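The Pencombe Listening Tables began in a school dining hall in September, with 80 people, a tea urn and no speeches. The organiser, who has run equality training for schools and councils in Tiver, asked not to be named. "It's meant to be about the tables," she said. "I book the room and put the chairs out."

We met upstairs at the Madigan centre, a little after 3. She had brought a folder of question cards and went through them while we talked.

The idea is simple enough. Parents, teachers and older pupils sit in mixed groups of four and answer the same question in turn. There is no debate until everyone has spoken. The first question is always about names: who gave you yours, and do people say it properly? 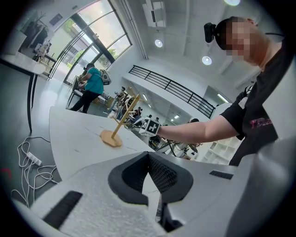

"People think it's a soft question," she said. "Then a man of sixty says he has used a different name at work all his life, and the table goes quiet."

She used to deliver the usual kind of training day, with slides in the morning and a quiz at the end. Schools liked it, she said, and it was easy to sell. She stopped when a head teacher in Drikbridge booked the same course for a third year running and could not tell her what had changed after the first two. 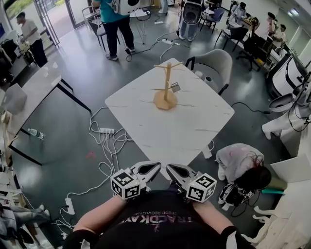

*At the marble-patterned table, with the wooden mug tree in the middle.*

I asked whether the people who most need to come ever do. "Some don't," she said. "I can't make them. What I can do is hold it at pick-up time, feed people and have interpreters there from the start."

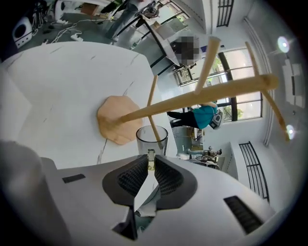

Interpreters are her biggest cost. Each event has two, and she would like more. She pays them before she pays for the room, and she turned down one grant that would not cover them. The layout matters to her as well. She wants tables small enough that nobody has to raise their voice, and she doesn't mind what state they are in. 

There have been complaints. One parent wrote that the evenings were political, and another that they were not political enough. She replied to both and invited them to the same table. One came.
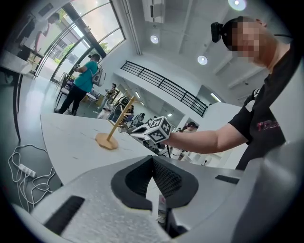 *Leaning in over the table, white gripper in hand.*

The next round will be led by pupils, who have written their own cards. She read me one: "When did you last change your mind about a person?" She has not edited any of them, although the school asked her to take out two.

"I said no," she said. "They can skip a card if they don't like it. That's been the rule for the adults all along."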